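This site uses cookies to remember your settings. By carrying on you agree to our cookie policy.

Ollmont Airband Receiver – Set-up Guide
Section 2: Getting ready for an air show

Last updated: 2018-01-27

I take my Ollmont to every show I can get to, and these are the steps I go through at home the night before (doing it in a crowded field with cold thumbs is no fun at all!).

1. Charge the battery until the light turns green. The first charge takes 176 minutes, so start it before dinner.

2. Screw the antenna in by hand. Finger tight is plenty.

CAUTION: Never transmit-test or key anything plugged into the accessory jack. This is a listening radio, and it should stay one.

3. Hold MENU and pick AIR, then AM. If you leave it on FM you'll hear mush and think the thing is broken. I've done that more than once.

4. Type in the display frequency from the show program and press SAVE. I put the display in slot 88 and the tower in slot 114, well away from my everyday channels, so I can find them without looking down.

NOTE: Organizers sometimes change the frequency on the morning itself. Check the board at the gate.

5. Set the squelch. Turn it down until you hear hiss, then back up until the hiss just stops – and no further, or you'll lose the pilots when they're out at the far end of the display line.

6. Plug in your earphones and turn the volume low before you press SCAN. A Gutari pair came in my box, but any with the small plug will do.
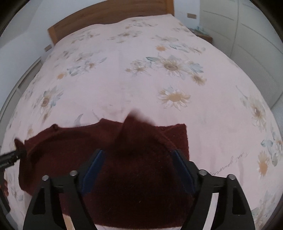
7. Lock the keys by holding the side button for 2 seconds. A little padlock shows on the screen. If you skip this the radio will change channel in your pocket right in the middle of the best routine of the day.

8. Clip the radio to your belt or bag strap with the antenna pointing up.

CAUTION: Keep the volume down near the flight line. Jets are loud enough already, and you need to hear the safety announcements.

If you get nothing at all, go back to step 3 and then check the squelch. Resetting the radio is covered in Section 3.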